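Portes ouvertes à la marbrerie Pradirel

Quelle matinée ! On avait rendez-vous à 9 h devant le grand hangar, et j'en suis ressortie à midi avec de la poussière jusque dans les cheveux (et ravie). La visite se fait par petits groupes, on passe 4 ateliers, du parc à tranches jusqu'au polissage. Le parc, déjà, vaut le trajet : 600 tranches debout, rangées par carrière, et on a le droit de toucher !

Ensuite vient la salle où l'on choisit son plan de travail. J'hésite toujours entre le clair et le moucheté, mais les bruns tirant sur le gris m'ont fait de l'œil. 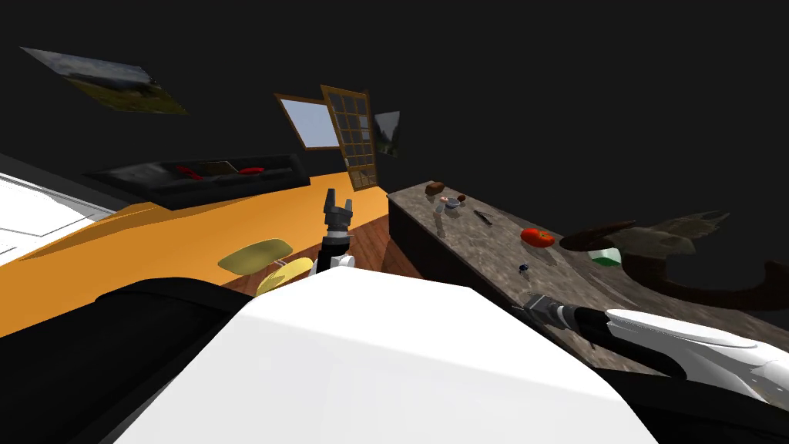

Plan de cuisine moucheté brun-gris sur meuble sombre, vue de synthèse.

Mon coup de cœur reste la débiteuse, 53 ans de service et un bruit à faire trembler les semelles. Prévoyez 2 heures, des chaussures fermées et un pull, il fait frais là-dedans même en mai. Le café est offert à la sortie, et la tarte aux noix aussi.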